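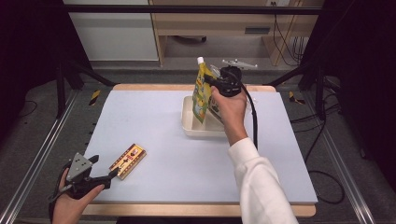 Dirnholm Workshop Club, Handheld Gripper Bench

Bench tips, updated Wednesday, January 14, 2026. Read before your slot. Maja Kaczmarczyk has the long version, ask her.

Pouches. Spouted ones go up by the body, cap on top, screwed tight. Check the cap by hand first. Lower slow, bottom corner into the tray first, then let the rest follow. Don't drop from height, they tip over and then you're chasing it round the board.

Flat snack packs. Open the jaws before you get there. Come in at an angle if the pack is lying at an angle, don't nudge it straight, that counts as a touch and the rule is 2 touches max. Squeeze light. Crushed chips = pack goes in the bin and gets written down.

Other hand: keep it low and off to the side till its turn. No crossing over. Crossed grippers is the number one thing Bogumił Pawłowska sends back.

Fingers round the handle, not on the jaws. Sleeves long is fine but tight at the wrist please. Cable goes behind you and down, never over the board.

Plates on top of the grippers: dont lean on them, don't hang anything off them, no stickers. If one feels loose, stop. Sturer key is in drawer 307, put it back.

Board
- wipe with a damp cloth, no spray. Sadowski paste for sticky spots, tiny bit, then wipe agian
- only what the task sheet lists. Phones and coffee stay off
- tray goes down before any packs do
- leave some clear space in the middle

Floor. Tape markers by the table stay where they are, if one peels press it down, don't move it. Spare cable coiled to the side. Step over the rails, not on them.

Limits: nothing over 900 grams in the jaws. Jaw pads get swapped at about 2,000 grabs, tally is on the clipboard, please do fill it in. New pads are Tidholm, the soft kind. The hard ones slip on foil.

Lights off when you go. Slot sheet for the rest of the month is on the door.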